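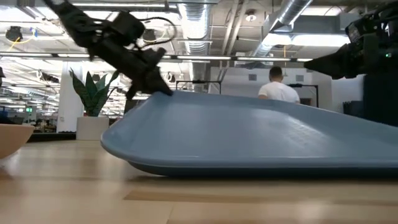

A day out at the Honthorpe tray works

Last updated: 4 August 2022

There are two ways to reach Honthorpe without a car. One is the bus from Flarnby, which goes by way of every farm gate in the county, and the other is to walk, which would be quicker if it weren't for the hill. I took the bus. The driver asked where I was going and, when I said the tray works, he asked whether I had an interview.

I didn't. The works opens its doors to the public once a year, and I have been meaning to go ever since I bought a second-hand tea tray with HONTHORPE stamped on the back and found I couldn't break it. It has been sat on, left out for a winter and used for sledging by people old enough to know better. I wanted to see where it came from.

Getting in

Entry is free but you have to book, and the booking form asks for your shoe size. They lend you safety shoes at the door. Mine had last been worn by somebody with strong arches. You also get a hairnet, a pair of orange earplugs and a sticker with your group number on it. I was in group four, with a retired couple from Flarnby, a family with three boys, and a man in a canteen manager's fleece who had come to look at the heavy-duty range and did not care who knew it.

The tour starts in what used to be the paint shop and is now a small museum. It has one long glass case and a lot of carpet. The case holds trays in date order, beginning with a black tin one with roses on it and ending with the sort of thing you put a burger on. I liked the railway trays best, which have a raised lip on three sides and nothing on the fourth, apparently so the steward could slide plates straight into your lap. A typed card says the works once made 3,961 trays in a single shift for a coronation. It doesn't say which coronation, and our guide didn't know either, though she was fairly sure it was one of ours.

The noisy part

From there you go through two sets of rubber doors and into the press hall, where the earplugs come into their own. The guide had a microphone clipped to her collar and we had none of the receivers, so I can't tell you much of what she said. I watched a press close on a warm sheet and open again on a tray, and then do it again, and I could happily have stood there until teatime. The smallest of the three boys felt the same way and had to be carried.

What I did catch, by standing very close, was this. The sheet is cut oversize and trimmed afterwards, and the trimmings are ground up and go back into the cheaper range. A bad tray is nearly always bad at the corners, where the material has had to stretch the furthest. They test by filling a tray with a set weight, lifting it by one side and seeing how far the other side sags. The older hands do it by flexing the thing across a knee and pulling a face. I was offered a go and passed two that should have failed.

The colours are chosen by post. Twice a year a book of samples goes out to the big customers and comes back with ticks in it, and for as long as anyone can remember the winner has been some sort of blue. Food looks better on it, the guide thought. The canteen manager said it was because blue doesn't show gravy. It does, in my experience, but he seemed to have put more years into the question than I had.

Lunch

You eat in the works canteen, off the works trays, among people who make trays for a living and are on a half-hour break from them. I had cheese pie, chips and peas, and a sponge pudding under custard so yellow it looked plugged in. It came to less than the bus fare. There is a side table with a jigsaw on it, 100 pieces, showing the factory from the air. Somebody has lost the chimney.

The shop

Seconds are sold from a hatch by the car park. These are split between two old ranges, the Bañez, which is oval and has handles, and the Jokumer, which is square and stacks. I asked where the names came from. The woman at the hatch said the Bañez was called after a cruise ship customer, and that the Jokumer was a spelling mistake they had already printed the catalogue for.

I bought a Bañez with a dimple in it, and then had to carry it up and down the bus aisle under my coat, in rain, while everyone on board worked out what it was.

If you go

The next open day is in September and the form goes up on the noticeboard page a month before. Groups are kept to 20 and the morning ones fill first. Take bus 153 from the Flarnby stand outside the chemist, not the one outside the bank, and don't trust the timetable at the Honthorpe end, which is for the winter. There are a lot of steps between the museum and the press hall, but a lift can be arranged if you ring beforehand. Bring a big bag. The hatch doesn't do carriers, and it only takes cash.

Corrections and bus news welcome through the contact page | All words copyright the author | Back to top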